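Two Arms and a Drinks Shelf

In a shared workshop above a closed tire shop, two people have spent most of their spare hours on a pair of robot arms that move drinks

By Tormod Strömberg
03/04/2022

The stairs up to Kunesis are steep, and everything in the workshop came up them by hand. The lathe came in pieces. The table that Xóchitl Tovar and Joon-young Hwang work at was built upstairs, out of aluminum rail cut to length on the workshop's own saw.

Kunesis has 57 members who pay by the month for a key, a locker and a share of the tools. Most of them make furniture or fix bicycles. Tovar joined to build a kayak and finished it. Hwang repairs dental equipment for a living and wanted somewhere to run motors at night without waking his kids. They started on the arms in October, after a long talk about why Hwang's old desktop arm kept dropping things.

They call the project Entili. The job they have set it is stocking and clearing a small two-level shelf: cartons, cans and bottles, the sort of things found in any office kitchen. Both arms are bolted to the front rail and reach toward the back. Each one carries a white module at the gripper, and from that a purple cable runs back along the arm to the base.

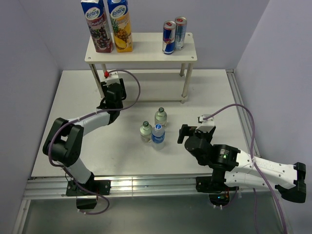
The cables took longer than the arms did. Hwang's first layout ran them tight along the links, and it looked very clean until an elbow folded all the way in and pulled a connector out of its socket. He redid it with a wide loop at the wrist and zip ties farther down, leaving slack where the joints bend. A loop that is too big gets in the way of the bottles. One that is too small comes under strain at full reach. He has changed the length six times and keeps the old pieces in a coffee tin.

"I fix chairs that tip people backward," he said. "Same problem. The wire always breaks at the part that moves."

Tovar handles the software. She studied statistics and learned to program at an insurance company, and she writes short files with a lot of comments in them. The control program is called Zoken. It runs on a used office computer under the bench and keeps a log of every move, good or bad. When I visited, the log had passed 4000 entries. She reads it on the bus.

Much of what is in there is about bottles. Cartons have flat sides and a gripper can close on them square. Cans are slim, but they are stiff and they stay where they are put. A small plastic bottle gives when it is squeezed, and a nearly empty one will slide away from a finger that touches it early. Put several close together and there may be no room for the gripper to get in between them. Tovar's answer is to have the arm come in from the outside of the group and take whichever bottle has the most space next to it – a rule she wrote in one evening and has been correcting ever since. 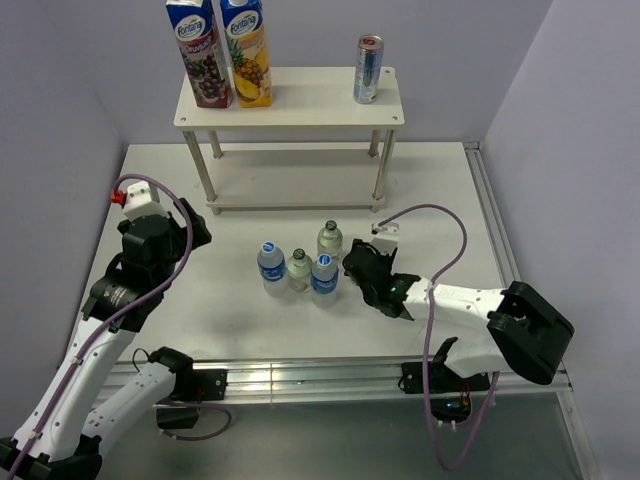

Sharing the table is the other hard part. Two arms on one rail can reach into the same spot, and in the first weeks they did. One collision cracked a printed bracket and bent a finger on the right-hand gripper. Zoken now divides the table into zones, and an arm has to claim a zone before it enters. If the other arm is already there, it waits. The waiting makes everything slower. A full reset of the shelf takes around 14 minutes, and Hwang can do it himself in a few seconds.

Neither of them minds much. Seung-woo Kwak, who runs the wood shop on the other side of the partition, has asked whether the arms could hand him clamps. Tovar told him to ask again next year.

Money has been kept low. The rail and plates came from Jorkon, a surplus dealer across town that sells by weight. The side walls are painted panels, put up after Tovar found that people walking past were throwing shadows over the work.

Next on the list is a better finger pad. Hwang has been cutting strips from different kinds of rubber and gluing them on in pairs, and he wants to try a softer one with ridges. Tovar wants to rewrite the zones so that an arm can give one up halfway through a move. They work on alternate evenings and leave each other notes on a clipboard by the power switch. The one on top when I left said to check the left wrist screws before starting.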